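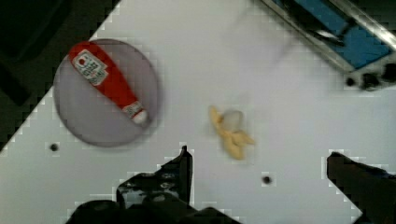
Looking after the tabletop cell

The tabletop cell at our Dradville shop has been back in daily use since March, and several readers have asked what it takes to keep it going. Most of the work is small and repeats.

The cell is one arm with a two-finger gripper and a wrist camera, set over a white table. It runs pick-and-place trials for the Vukeo project, mostly with kitchen things — a plate, a ketchup bottle, a peeled banana. Hashmi supplied the arm and Kukamel built the table and the mounting plate under it.

Each morning starts with the table. Wipe it down with a damp cloth, then go over it again with a dry one. Check the holes in the top for crumbs and grit. A packed hole is no trouble until somebody needs to bolt a fixture there, and then it costs half an hour with a pick.

Next come the fingers. They are black, and wear is hard to see on them, so run a thumbnail along the inside faces and feel for nicks. Close the gripper on the gauge block and read the width on the controller. If it is off by more than the amount on the card, loosen both finger screws, seat the fingers again and tighten a little at a time, switching sides. Do not do one side all the way first. We cracked a finger that way in January and lost most of an afternoon.

The camera gets a lens wipe and a test picture. Both fingertips should show at the bottom of the picture with open table between them. If one has moved since the last saved picture, the bracket has slipped and the camera has to be calibrated again before any trials. The routine uses 50 poses and can be left to run over lunch.

After any finger change, run the short program with the plate and bottle before going back to the full set. The bottle is a good check, with a wide base at one end and a narrow neck at the other, and a badly seated finger tends to show up at the neck.

The cell had logged 2098 cycles at the last service. The wrist cable was replaced then, and the old one is in the parts drawer under tag 243. Please leave it there until the new one has been through a full month.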